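Nine hundred goes at picking things up

September 11, 2023

I spent most of August picking things up and putting them down again. Si-woo Son, who shares the workshop with me, has been building a policy for small parts handling under the name Botirus, and the arm can't learn anything until it has something to learn from. So we collect examples. The target for the first round was 900, and we finished it last week.

We don't drive the arm for this. I hold a gripper in my hand, with a camera fixed to it looking out past the fingers, and I do the job myself. Squeeze the handle, the fingers close. Let go, they open. The video and the finger position get saved together, and the training script (Si-woo calls it Zuresard, I have given up asking why) works out the path of the hand from the video afterwards.

How a session goes

I record in blocks of 60, which is as many as I can do before I get sloppy. A block takes me most of a morning. Each example starts with the fingers open and well back from the object, and ends after I have let go and pulled away. I say the example number out loud at the start, so that if a file gets misnamed I can sort it out from the sound.

Between examples I move the object by hand. For the first two blocks I moved it a little each time, and when we plotted the starting positions they were all bunched up in one patch near me. I'm right-handed and I suppose I put things back where they were comfortable to reach. Now I have a list of positions and angles printed out, shuffled, and I go down it with a pencil. It is slower and quite dull, but the plot looks much better.

What we threw away

Of the 900, a fair number didn't make it into the training set. Most of the rejects were my own fault. I would start closing the fingers too early, nudge the object, then chase it across the table. We argued about those. Si-woo wanted to keep them, as the arm will nudge things too and ought to know how to recover. I thought they would teach it to nudge. In the end we kept the ones where I recovered in one clean movement and dropped the rest.

The other big group was tracking failures. A plain table gives the software very little to hold on to, and if I moved fast at the start it lost its place and the path came out bent. Slowing down for the first second fixed most of it. I also tried taping a patterned sheet along the far side, which helped, but then every example had the sheet in it and we didn't want the policy to depend on it.

Phone cases

The latest set is phone cases. They are light and flat, and there isn't much height to grip. Come in too high and the fingers close on nothing. Come in too low and the tips scrape the table, and the printed ones don't take that well. I have been filing mine when they get bad and reprinting when filing stops working.

The orange case is the one I use most, as it shows up well against a white top. I lay it back upwards with the camera cutout to one side and begin from a fair way off, so the approach is part of the example as well as the grasp. 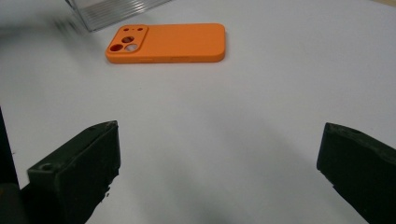
What's next

Four more blocks of cases, in other colours, and at least one on a darker table. After that Si-woo wants to run the first proper test on the arm, which lives over at Isoston and has to be booked. I'll write that up when we have a slot.

If anyone reading has recorded with a handheld gripper on a very plain surface and found a good way to keep the tracking steady, please leave a comment. I'd also like to know how other people decide which fumbled attempts to keep.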